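Última actualización: 17 de octubre

Tema: Suavizante y pérdida de absorción en paños de algodón

tirodeo_40
Paños de rizo, 580 g/m², lavados a 40 °C con suavizante desde abril. La gota de agua tarda 7 segundos en penetrar. ¿Alguien ha revertido esto?

Plokodetti
Es película catiónica. Dos ciclos a 60 °C, sin suavizante y con media dosis de detergente. El vinagre no hace falta.

olmedo1441
Discrepo con lo del vinagre. Con agua dura hay también cal, y el detergente solo no la retira. Yo uso ácido cítrico en el aclarado.

Plokodetti
La cal da tacto áspero, no repelencia. Son dos problemas distintos.

olmedo1441
En mi zona van juntos. Sin cítrico no bajé de 4 segundos.

Trudel
Añado que la secadora a temperatura alta no ayuda. Para los paños finos, tendido y nada más.

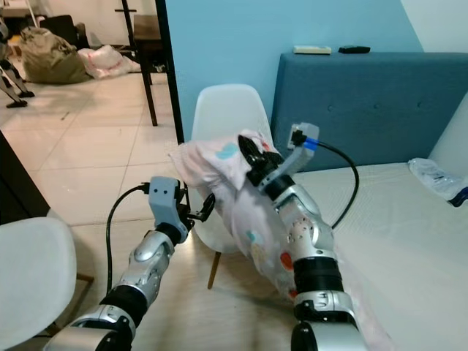
tirodeo_40
¿El cítrico va en el cajetín del detergente o en el del suavizante?

olmedo1441
En el del suavizante, disuelto antes en agua. Con el detergente se neutraliza en parte.

Plokodetti
En eso sí coincidimos.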